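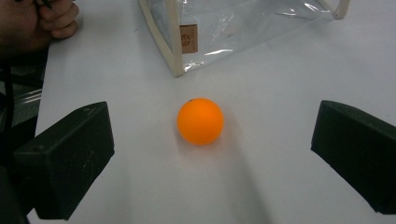 A small orange ball on a white table.

How to repair a dented table tennis ball and keep your balls longer

In our club in Graltstead we play every Wednesday evening, and for many years the dented balls went directly into the bin. Then Kadri Krūmiņa joined us and took a handful of them home. She came back the next week with round balls. They were not good enough for a match, but for practice and for the children's table they were fine. I asked her to teach me, and now I write it down for other clubs.

First, which balls can be repaired

Take the ball in your hand and look for a crack. Turn it slowly under a lamp and press it lightly with the thumb near the dent. If you hear a small clicking, or if you see a thin white line, the ball is cracked and you can throw it away. Hot water will not close a crack. The water will only go inside, and then you have a ball that rattles.

A dent without a crack is what we want. It can be shallow like a fingertip or deep like half a walnut. The deep ones come back too, but they often keep a sharp fold, and this fold will break after some games.

What you need

A deep cup or a jug which tolerates hot water
A kettle
A large metal spoon, best with a long handle
A clean sock or a piece of thin cloth
A place to hang the sock

Do not use a lighter, a candle or any other open flame. Old celluloid balls burn very fast, and you cannot always see from outside which material you have. I also do not use the microwave. Water is enough.

The work

1. Boil the water and let it stand for 2 minutes with the lid open. Boiling water makes some balls soft in the wrong places, and you get an egg.

2. Fill the cup to three quarters. Put the ball in and hold it under the water with the spoon. The dent should be to the top, so that you can watch it. Press only on the healthy part of the ball.

3. Wait. The air inside gets warm and becomes bigger, and it pushes the dent out. With a shallow dent you need perhaps 20 seconds. Sometimes there is a small pop. If nothing has happened after 54 seconds (I have measured my own patience with a kitchen clock), take the ball out and try again with hotter water.

4. Lift the ball out with the spoon and not with the fingers. Drop it into the sock and hang the sock on a hook. When the ball lies on a hard table while it is still soft, it can get a flat place from its own weight. In the sock it cools evenly from all sides.

5. Leave it until it is completely cool. I leave mine until the next morning.

Testing the ball

Spin it on a smooth table like a spinning top. A round ball stands quietly and turns. A ball that is not round will wobble and walk away to one side. After this let it fall from the height of your shoulder, first on the repaired side and then on the other. The sound should be the same. If the repaired side sounds dull, there is a crack which you did not find before.

We write a small R with a pencil on every repaired ball, so they do not come between the match balls. Please don't write with a thick marker, because it leaves colour on the rubber of the bat.

How to keep balls from getting dents

Most of our dents do not come from playing. They come from feet. When we put low boards round each table, the number of broken balls went down very quickly. If you have no boards, long pieces of cardboard folded in the middle do the same work.

Do not carry balls loose in the bag together with the bat and the shoes. A hard box is better, and an old coffee tin with a cloth at the bottom is also good. In winter do not leave the box in the car. Cold balls are more brittle, so give them half an hour in the hall before the first game.

If you have orange and white balls, keep them in separate boxes. On a white wall or a light floor the orange ones are easier to find, and a ball which is found early is not stepped on.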